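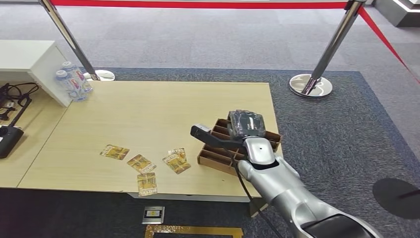 Cletstead cemetery raises plot fees, finds 200 graves it had lost

8/5/20

Cletstead residents who plan to die locally will pay more for the privilege starting next month, after the town council voted to raise the price of a standard burial plot to $3,583. The same meeting heard that Benavides Hill Cemetery, long said to be full, has room after all.

The discovery came out of a records check that began in June. For most of the last century the cemetery kept its burial register in ledgers, and when one ledger filled up the next clerk started another with a numbering system more to his liking. There have been 7 such systems. Under the fourth, the whole north slope was entered twice, once by row and once by family name, and 200 graves ended up on the books as 400.

"We had people buried in two places," said Corinne Zamora, the cemetery superintendent. "Only on paper. I want to be very clear with the families that it was only on paper."

The corrected map also turned up three plots that were bought and paid for in the 1950s by a man who later moved to Arizona and was buried there. The town is trying to reach his relatives, who may not know they own a pleasant corner near the east gate with a view of the water tower.

Mervyn Blackburn, who has run the funeral home on Jarkska Street for longer than he cares to say, told the council he was glad of the extra space and less glad of the new price. He has been sending families to the county cemetery for two years on the understanding that Cletstead was closed to newcomers. It is a half-hour drive each way, and the procession has to get through the road work on the bypass, where one hearse was recently waved into the wrong lane and had to go past the exit and come back.

Blackburn also asked whether the fee covers opening the grave. It does not. That is a separate charge, as is setting the headstone foundation, and the winter surcharge stays in place - the council noted that the ground is no softer than it used to be.

Residents who bought plots before the vote keep the old rate. Anyone holding a deed from before 1970 is asked to bring it to the cemetery office so that it can be matched to the new map. The office is open mornings, and visitors should use the side door while the front steps are being repaired.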